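Robots Learn Chores Too! My Trip to Stiltelard

Hi again, it's Fitriani Khoo, and this month I've been somewhere really fun. In May a workshop called Stiltelard, over in Cestolgate, opened its doors so that kids (and curious grown-ups like me) could see how robots learn to handle clothes.

I got there at 2 in the afternoon and joined a group of 15. Our guide was Mr. Subramaniam, who talks very fast and waves his arms a lot. He asked us what the hardest job in the world was for a robot. Somebody said flying to Mars. Somebody else said brain surgery. "Laundry!" he shouted, and we all laughed, but he meant it.

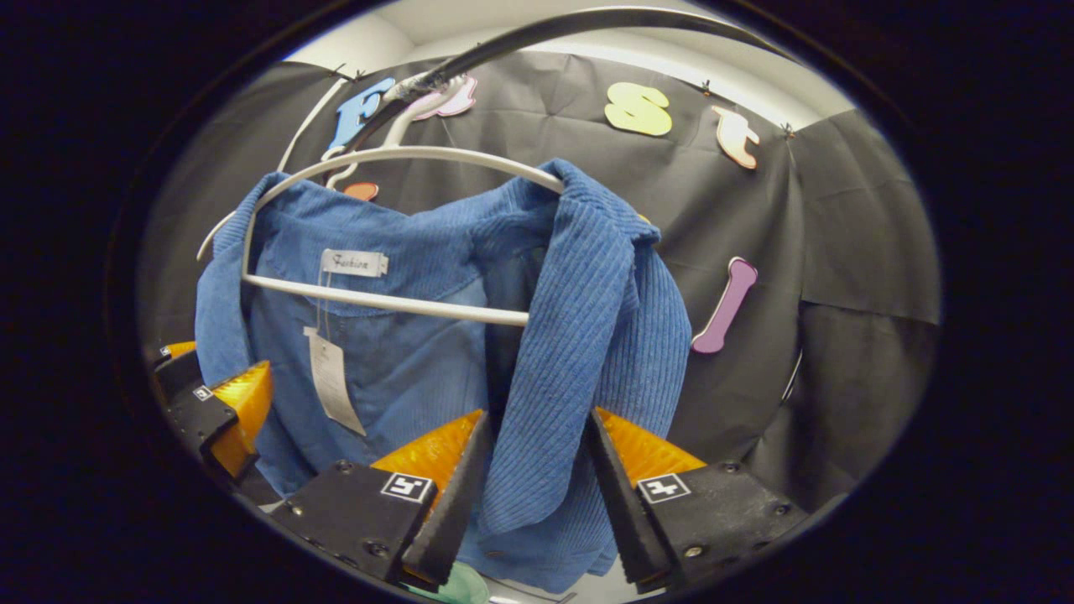 Think about a toy brick. It's the same shape when you pick it up as when you put it down, so a robot can learn that shape once and be done. Now think about your favorite sweater. Grab it by the sleeve and it goes long and skinny. Drop it on the bed and it's a lump! Every time you touch it, the shape changes, and the robot has to figure out where the sleeves went all over again.

So how does a robot learn? A lot like you did, by being shown. A person holds a gripper in each hand (a gripper is a kind of robot hand, with two stiff fingers that open and close) and does the job slowly and carefully. A camera on the gripper records everything. Then they do it again. And again! Mr. Subramaniam told us his team had saved 174 tries at one clothes job, and he still wanted more. The computer program that studies all those tries is called Namance, which I think sounds like a dragon.

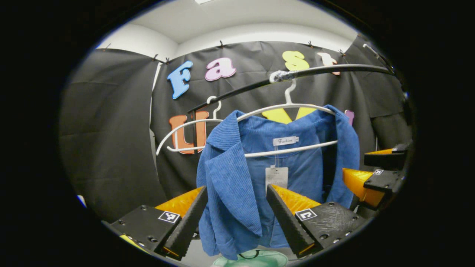

Hangers are tricky, even for people. You have to hold the clothes and keep the hanger steady, and the hook has to go over the rail without everything sliding off onto the floor. Try it at home wearing thick mittens and you'll see what I mean. Corduroy, like the blue jacket on its white hanger, has little ridges you can feel with your fingertips, but a plain plastic finger can't feel them at all. See the black-and-white squares stuck on the grippers? Those are markers. A computer can spot them easily and work out where each finger is and which way it's tilted.

Before we left, two of us got a turn with the grippers, and I was one of them! My job was to pick up a sock. I dropped it, picked it up, and dropped it again. A girl named Stella got hers on the first try and was very nice about it.

If you have a question about robots and clothes, send it in and I'll pass it along to Mr. Subramaniam.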